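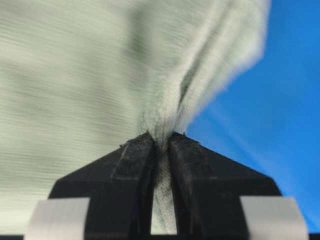 Photo: Lærke Hjaltested

Gramska (DVD, Hivmont, 90 minutes)

I waited for this disc since March, when Hivmont announced that they will finally bring Gramska to home video with English subtitles. It is an animated film for families, and in my house we are two adults and one boy of seven, so we tested it properly on a rainy evening.

The story is simple. Gramska is a young badger who lives under the post office of a mountain village. One night the bell of the village disappears, and the old goat who must ring it every morning loses his sleep, his appetite and at last his voice. Gramska goes to look for the bell, together with a very nervous heron. I will not tell where the bell is, but my son guessed it before me, and he was proud for the whole weekend.

The animation is done by the studio Jorkonero, which before this made mainly short films for television. You can feel it a little. The film is built from episodes, and the middle part, with the frozen lake and the three sisters who sell soup, could be a short film alone. I did not mind, because the soup sisters are the funniest thing in it. The songs are weaker. There are five, and I remember one, the song of the heron, and this one I remember too well.

Now to the disc. The picture is clean and the colors are deep, much better than the television broadcast I had on tape. In the night scenes the dark blue has some small squares in it if you sit near to the screen. From the sofa I did not see them. The sound is stereo only. You can choose the original voices or the English dub, and here I must say that the dub surprised me. The goat is even better in English, slow and offended. The heron talks too fast and the jokes fall down before you can catch them.

The subtitles are correct but small, and they are yellow, which I find tiring. They follow the English dub and do not translate the original words, so if you understand both, you will sometimes wonder. My son reads already quite well and he could keep up with almost 30 percent of them, then he asked for the dub.

The extras are not many. There is an interview with the director, Vestergaard, which lasts 2 minutes and stops in the middle of a thought. Much better is the film about how the village was drawn, with 57 background paintings shown one after the other and no commentary, only the piano music from the credits. I watched it twice. There is no trailer and no booklet. The menu plays the heron song without end, so keep the remote control near you.

The box is ordinary plastic and one of the small teeth which hold the disc was broken in my copy. The disc itself had no scratches.

I give four stars from five for the film and three for the disc. For children under five I think the part in the cave is too dark and too long.

Posted 9/4/09
Share this (30)
Comments (2)
Get our new reviews by e-mail. Enter your address to subscribe to the newsletter.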